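Support Log: Appointment Reminders Sent Under Former Clinic Name
Reading time: 3 minutes 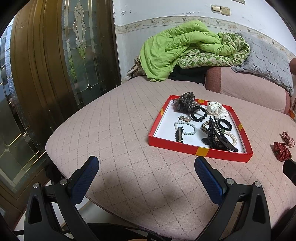 Hair accessories in an open box lid on a quilted pink seat.

Status: Resolved
Opened by: Hedlund Animal Clinic, front office
Handled by: Sixten Lundgren, Client Systems
Product: Illus Reminders
Date opened: November 13, 2019

Summary of the issue

The clinic changed its name from Hallus Veterinary to Hedlund Animal Clinic in May. The website, invoices and prescription labels were updated at that time. The front office reports that a number of pet owners are still receiving vaccine reminders signed with the former name. Several owners have called to ask whether the messages are genuine, and one canceled a dental cleaning in the belief that the clinic had closed.

Steps taken

1. The clinic profile in Illus was reviewed. The name, address and telephone number are correct in all fields.

2. A test reminder was sent to a staff address. It arrived with the new name in both the subject line and the signature.

3. The message history was searched for the former name. Of the 3,000 reminders sent since the change, 200 carried the old signature. All of these were text messages. No e-mail was affected.

4. The text message templates were opened one at a time. The clinic has 38 active templates, and 13 of them were written by hand before the name change. In those templates the clinic name had been typed as plain text and did not draw on the profile. The annual vaccine and senior wellness reminders were both in this group.

5. The typed name was replaced with the clinic name field in each of the affected templates. The front office approved the new wording by telephone before the changes were saved.

6. A second test was run from the vaccine template. The former name appeared again.

7. The sending queue was examined. Messages are prepared in advance and held until the send date, and those already in the queue keep the wording they had when they were prepared. The queue was cleared and rebuilt – a step that requires administrator access and cannot be done from the clinic's own account.

8. A third test was run and the correct name was shown. Appointment dates and pet names in the rebuilt queue were compared with the clinic calendar and found to match.

Resolution

The fault was in the saved templates and the held queue. No client records were changed. The clinic has been advised to use the clinic name field in any new template and to contact support before making further changes to its name or telephone number.

Open item

The online booking page at the Skuranano branch still shows the former logo. This is managed by a separate vendor and has been referred under its own ticket.

Related items
Updating your clinic profile
Clearing held messages – administrator guide
Why a pet owner may receive two reminders
Moving client records between branches

Contact Support | Copyright Illus | Back to top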